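From: Estíbaliz Quintana
To: Flurnton Oral Health Network mailing list
Date: March 11, 2022
Subject: Re: Denture labelling and overnight care in residential homes

Dear colleagues,

Thank you to Kwesi Ofori for raising the matter of denture care in our residential homes. His message is quoted in part, followed by the position of the clinical practice group.

Kwesi Ofori wrote:

> At our last two visits to Hundthorpe we again found dentures stored
> without a name on either the appliance or the container. Staff told us
> that one resident had gone 15 days without a lower plate while a
> replacement was arranged. Could the network confirm whether labelling is
> expected at admission, and who is responsible for it? We would also be
> grateful for clear advice on overnight soaking, as the three homes we
> visit each follow a different practice.

On the first question, labelling is expected at admission. The admitting nurse should record whether the resident wears a full or partial denture, upper or lower, and should arrange for it to be marked before the end of the first week. Where the resident or family does not consent to marking, this should be noted in the care plan and the container labelled instead. A label on the container alone is otherwise not enough. Containers are rinsed and stacked together at most homes, and lids are easily exchanged.

Permanent marking is best done by the dental laboratory when the denture is made. For existing dentures, a surface marking kit may be used by trained staff on the outer side of the appliance, towards the cheek. Surface marks wear and should be checked when the care plan is reviewed. Please do not engrave or scratch a name into the denture, as rough areas collect plaque and may irritate the gum.
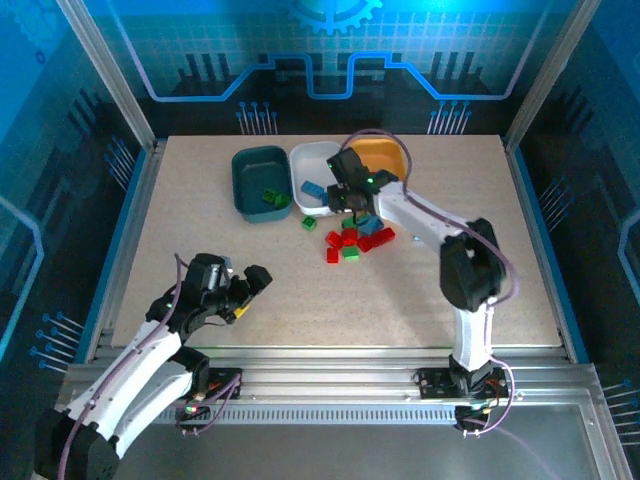 Work surface and printed backdrop.

On overnight care, the advice of the practice group is as follows. Dentures should be taken out at night unless a dentist has advised otherwise for that resident. They should be brushed over a basin of water with a soft brush and a non-abrasive cleanser. Ordinary toothpaste is too harsh for most denture materials. They may then be left in cool water or in a soaking solution, following the directions on the packet. Hot water should not be used – it can warp the base. A denture that has been in a soaking solution must be rinsed well before it goes back in the mouth.

Partial dentures with metal clasps need separate mention. Some soaking products will tarnish or corrode metal, and staff should check the packet or ask the pharmacist before using them.

The mouth itself also needs attention each evening. Gums, tongue and palate should be cleaned gently with a soft brush or damp gauze, and any redness, white patches or sore spots reported to the nurse in charge. A sore spot that has not healed within two weeks should be seen by a dentist.

Covadonga Paredes has prepared a one-page chart setting out this routine for display in bathrooms. The first printing was 1000 copies, and homes that did not receive theirs in January may write to her through the list. Fulgencio Miranda is translating the chart into Spanish for the Marín residence and would welcome a second reader familiar with dental terms.

Ese Bassey will lead a practical session on marking at the Kikodside clinic next month. There are 8 places, with priority for homes that have not yet sent anyone. Please give the name and role of the person attending, and bring no residents' appliances to the session.

Kwesi's remaining question, on who pays for a replacement when a denture is lost in care, is a matter of each home's own policy and will be placed on the agenda for our next meeting. Homes willing to share their current wording are asked to send it to me beforehand.

Yours sincerely,

Estíbaliz Quintana
Clinical Practice Group
Flurnton Oral Health Network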